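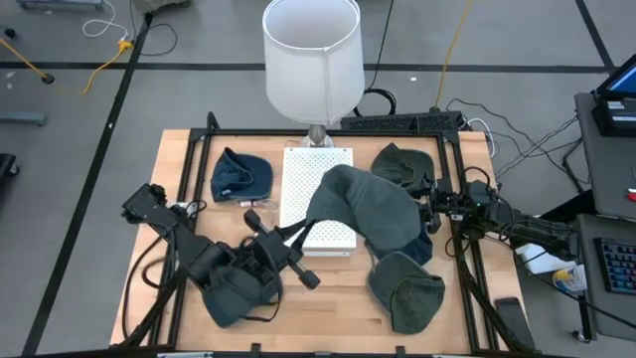
Bench cell, two-arm setup, working with caps.

Progress report to Plarside, equipment line, March
Prepared by Wilson Salazar, Enon workshop

Spending so far
We have spent nothing on the second cell. The request you approved in principle was for a copy of the present bench: two arms, table, frame, grippers and a workstation. I am not yet ready to place that order, and I would like the money held over to the next period.

Why the delay
The Sarnlow quote assumes the arms can handle soft goods with the grippers supplied. Their sales sheet says so. Our own log is less cheerful. Gemechu Lemma went through 471 attempts at picking a cap and setting it down, and passed 441. That leaves 30 failures, most of them on caps that had folded in on themselves. Sarnlow calls this a good result. It may be, for a bench. Tolera Araya would have to clear every one of those by hand on a packing line, and no one has priced her time.

I also have doubts about what a pass means. Gemechu counted any cap that was let go on the table, whatever shape it landed in. Jong-dae Ma wants a stricter rule, and I agree with him. Until we have one, please don't quote the 441 to your board.
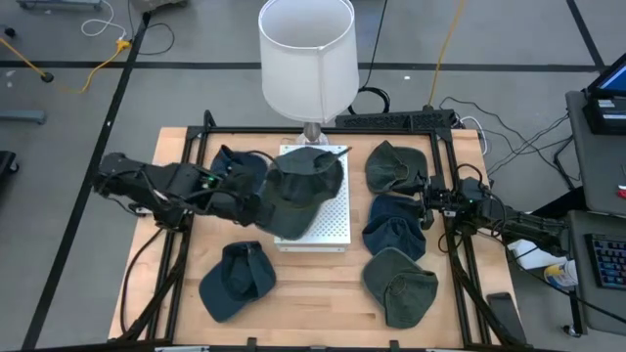 Left arm holding an olive-green cap over the perforated box.

What the quote leaves out
Spare finger sets are $2000 on top of the Sarnlow price. So far they have only offered us a discount if we commit by Friday, and I have told them no. Power and cabling are missing from the quote too. The present cell gets by with a power strip at the back of the table and cords on the floor — fine for us, but Faisal Pirzada will not sign off on a second one laid out that way.

Mamo has offered a used frame at no charge. I have asked for its measurements twice and had no reply, so I am budgeting as if it doesn't exist.

Next period
Repeat the cap runs under Jong-dae's rule. Get a written price from Sarnlow with fingers and cabling included. Ask for one finger set on loan before buying any. If the stricter count comes out much worse, I will recommend dropping the second cell and putting the money into grippers for the first.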